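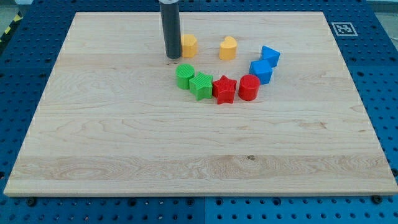

Department of Interior Studies, Wirkivcombe

Figure 2. Wooden board with a pale maple finish on a blue perforated table.

4. Results: when households change a room

4.1 Order of changes

We received usable diaries from 366 households. Each household had been asked to write down every change made to its main living room over the study period, from a new sofa to a lamp moved across the floor. The entries were coded by Hrubý and Říha using the scheme set out in Section 3, with disagreements settled by a third reader.

Most diaries began with furniture being moved. Paint came later than we had expected. In the pilot study (Kuruc and Michalík), paint was named as the first step by a majority of people interviewed, but those interviews asked people to remember what they had done, and the diaries were filled in as the work went on. We think the two methods pick up different things. People seem to remember the paint as the start of the project, and the weeks of shifting chairs before it drop out of the story.

Window coverings were the change most often put off. Several diaries mention curtains in the opening pages and again near the end, still not bought. One participant in Grunovmont wrote: "Measured the window again. Same as last time." Cost does not explain the delay very well, as the same households were buying rugs that cost more. Measuring, hemming and fitting the rail were all named as reasons, and renters also mentioned doubts over drilling.

4.2 Light and wall color

Households were asked to note the time of day when they made a decision on color. Evening decisions were more likely to be reversed. The usual pattern was a shade picked under lamps and then rejected by daylight, often on a Saturday, when people were home to see the room at noon. North-facing rooms had more reversals than south-facing ones, and pale grays were dropped more often than any other group of colors.

Sample cards made little difference. Participants who painted a test patch on the wall changed their minds before buying the full amount of paint, and those who used only the card changed their minds after. The total number of changes was close in both groups – the difference was in how much paint was wasted.

4.3 Spending

Participants recorded spending in bands. The most common limit set in advance for a single item was 300 dollars, and it was broken most often for seating. Small items were rarely budgeted at all. Cushions, baskets, frames and plant pots were entered singly, each at a low price, and in a number of diaries their total was higher than the cost of the largest piece of furniture bought.

Mösli has argued that small purchases work as a substitute for a larger change that a household cannot agree on. Our diaries give this some support. In homes with two adults, runs of small purchases tended to follow an entry recording a disagreement, usually over seating or the place of the television. We did not see the same runs in single-person homes, but that group was small and we do not press the point.

4.4 Follow-up interviews

Up to 20 households took part in each round of interviews held in September. The Polák checklist was used throughout, with the Zotow items on storage added at the end. Answers on storage were short. Most people said they needed more of it, and few could say what they would put there. Interview answers on comfort were fuller and are treated separately in Section 5.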